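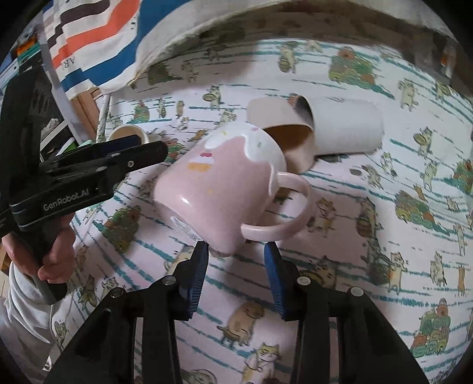
Ceramic mugs from Pirkomora

Pirkomora mugs are made for daily drinking at home, in the office or in a holiday flat. We sell them one by one, so you can put together the colours you like and you are not obliged to buy a full box. Everything is stored in our own shop at Notness and goes out from there.

Pink mug with cupcake

Our most requested mug for birthdays. The outside is pink and the rim is white. Under the rim runs a wavy white glaze pattern with tiny coloured dots, like the icing on a cake, and on the side you find a small cupcake in a tan wrapper with a pink dot on top. The handle is pink like the body. The surface is glossy and it is easy to wipe clean.

Children like this one very much, but please know that it is a full-size mug and quite heavy for a small hand when it is filled to the top.

Cream mug, brown inside

A quiet mug for people who drink a lot of tea. The exterior is cream and the interior is brown, so the marks from strong tea are less visible between two washings. It goes well with plain plates, and many customers buy 2 of them together with one pink.

Details for all mugs

Material: glazed ceramic
Content: 238 ml, measured to the rim
Dishwasher: yes, upper basket
Microwave: yes
Oven and hob: no
Sold as: single piece, or set of 4 in colours of your choice

Before the first use

Take off the small label near the base. If some glue stays behind, put a little cooking oil on it, wait a few minutes and wash with warm water and washing-up liquid. Please do not scratch with a knife, the glaze can be damaged by it.

The glaze is applied by hand. The wave at the rim is therefore a bit different on every pink mug, and the dots are never in the same place. We cannot search for a mug with a special pattern, but in the shop you are welcome to look through the shelf yourself.

Packing and delivery

Each mug is wrapped in paper and put in a carton with separate compartments. The parcels are sent with Ó Conaill. For a gift we can leave out the invoice, write this please in the remark field when you order.

Returns

You can send back unused mugs within 14 days after you have received them. When a mug arrives broken, keep the carton and send us a photo of the damage. We will post a new one without cost. The same conditions are valid for bowls and plates of the Tarneteck series.

Page last changed: July 16, 2022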